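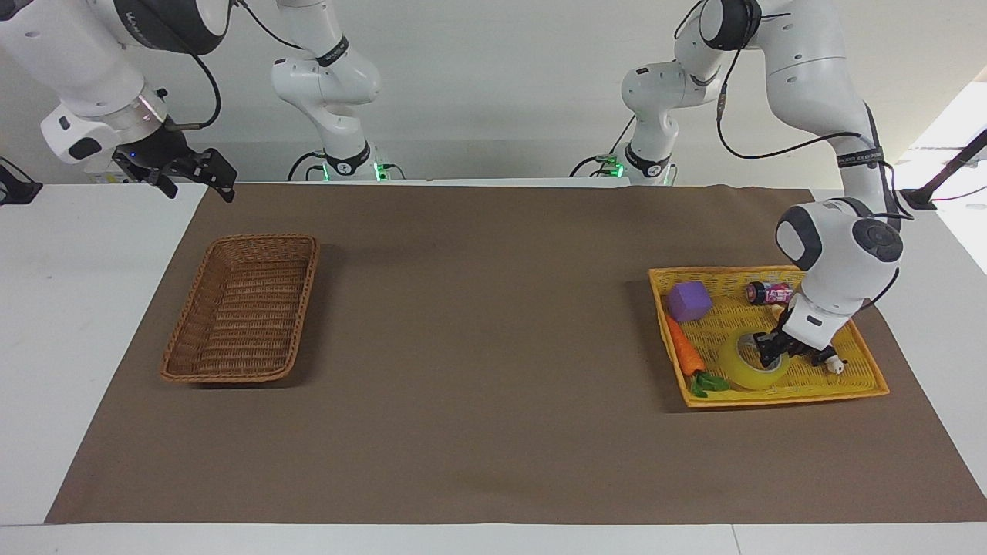
4.2 Unterlage und Ablage am Packtisch

Die Frage, wo das Klebeband während des Packens liegt, wird in der Literatur über kleine Versandräume selten behandelt. In unseren Gesprächen kam sie dagegen fast immer zur Sprache, meistens schon in den ersten Minuten. Wer ein Paket schließen will und das Band nicht findet, unterbricht die Arbeit, legt das halb geschlossene Paket ab und verliert dabei oft auch die Schere. Wir betrachten deshalb in diesem Abschnitt zwei einfache Mittel der Ordnung, nämlich die Unterlage und die Schale. In Abbildung 2 bedeckt ein großer Bogen braunes Papier fast die ganze Breite eines weißen Tisches, und die Rolle Klebeband liegt in einer gelben Schale. Die weißen Ränder, die um das Papier sichtbar bleiben, bilden eine klare Grenze, und diese Grenze war für unsere Auswertung wichtig. Als »auf der Fläche« wurde jeder Gegenstand gewertet, der mit mehr als der Hälfte auf dem Papier lag.

Die Unterlage hatte in den besuchten Räumen verschiedene Aufgaben. In der Werkstatt Doltton schützte sie die Tischplatte vor dem Messer. In der Buchhandlung Hennessy diente sie vor allem dazu, dass helle Gegenstände wie Etiketten und Quittungen schneller gesehen wurden. Darragh Hanrahan, der dort den Versand leitet, wechselt den Bogen jeden Morgen vor 9 Uhr und verwendet den alten Bogen als Füllmaterial in den Kartons. Bei Sarkham hatte man früher eine graue Gummimatte, die aber nach der Meinung der Mitarbeitenden zu klein war. Die Gegenstände wanderten von der Matte auf den Tisch und vom Tisch auf die Fensterbank.

Für die Schale gilt eine ähnliche Beobachtung. Sie wurde gut benutzt, wenn sie niedrig war und wenn nur wenige Dinge darin lagen. Hohe Körbe wurden dagegen nach kurzer Zeit zu einem Sammelort für alles, was gerade keinen Platz hatte: Gummiringe, leere Rollen, einzelne Handschuhe, in einem Fall auch ein Butterbrot. Von den 200 protokollierten Packvorgängen wurde das Klebeband in 126 nach dem Gebrauch wieder in die Schale gelegt. In 18 Vorgängen blieb es auf dem Paket liegen und musste von dort zurückgeholt werden. Die übrigen Fälle verteilen sich auf die freie Papierfläche, den Tischrand und die Schürzentasche - die letzte Lösung war besonders bei Hennessy beliebt.

Die Farbe der Schale haben wir nicht systematisch verändert. Zwei Personen gaben an, dass sie eine kräftige Farbe auf dem braunen Papier angenehm finden, weil man beim Greifen kaum hinsehen muss. Diese Aussage ist plausibel, aber unsere Daten erlauben darüber kein Urteil. Auch die Größe der Rolle wurde nicht berücksichtigt, obwohl sie vermutlich eine Rolle spielt (im wörtlichen Sinn wie im übertragenen).

Eine Einschränkung betrifft die Dauer der Beobachtung. Die Protokolle wurden im April erstellt, also in einer ruhigen Zeit des Jahres. Aishwarya Palaniappan und Finbarr Cullinane, die das Material unabhängig voneinander kodiert haben, waren sich bei der Kategorie »Tischrand« am häufigsten uneinig. Diese Fälle wurden gemeinsam mit Hae-won Shim noch einmal durchgesehen. Wie sich die Ablage bei größerem Zeitdruck verändert, wird in Abschnitt 4.3 anhand der Gespräche bei Bidance behandelt.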